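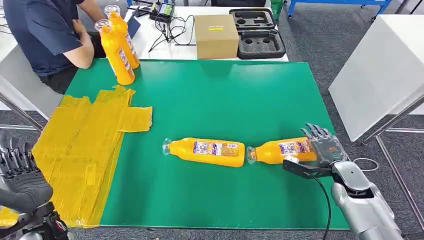
Likus: a word list for bottled drinks and juice labels

Likus is a plain-text glossary of words found on drink packaging. It covers English and Irish terms for ingredients, storage, serving and recycling. It was put together for translators and small producers who need the same word used the same way on every label.

Current release: June

What is in the download

terms.csv holds the main list, 2597 rows, one term per row.
notes.txt holds longer usage notes for terms that are easy to mix up.
sources.txt gives the origin code for each row.
changes.txt lists edits since the previous release.

Columns in terms.csv

id: a number that stays the same between releases. Deleted ids are not reused.
en: the English term, lowercase unless it is a proper name.
ga: the Irish term, in the standard spelling.
group: one of 5 values: ingredient, storage, serving, container, recycling.
status: checked or draft.
note: a short remark, often blank.

Files are UTF-8 with commas as separators. Fields that contain a comma are in double quotes. If accents look wrong in a spreadsheet program, import the file and set the encoding by hand instead of double-clicking it.

Where the terms came from

Most rows started in the Drerkik label archive, a set of typed-up ingredient panels. The recycling group was added later from the Stustilance packaging glossary, with permission. Ó Súilleabháin Print supplied its house list of abbreviations, which is where the short forms for "best before" and "keep refrigerated" come from.

Status of the list

300 rows are still marked draft. Nearly all of them are in the container group, where closures are the main problem: "cap," "lid" and "top" are used loosely on English labels and the Irish terms do not line up with them one to one. See notes.txt before using any of these in print.

"Juice drink" and "juice" are separate entries and should stay separate. The same goes for "from concentrate" and "concentrated."

Known problems

Plural forms are missing for many Irish nouns.
Two ids in the serving group point to the same English term. Both are kept until the notes are merged.
Regional spellings are not covered.

This is a vocabulary list. It does not say what a label must contain by law.

License

Free to use and change, including in paid work. Please keep sources.txt with any copy you pass on.

Corrections

Send the id, the current text and the proposed text. A scan or typed copy of a label showing the term in use is helpful. Changes accepted by the end of a month go into the next release.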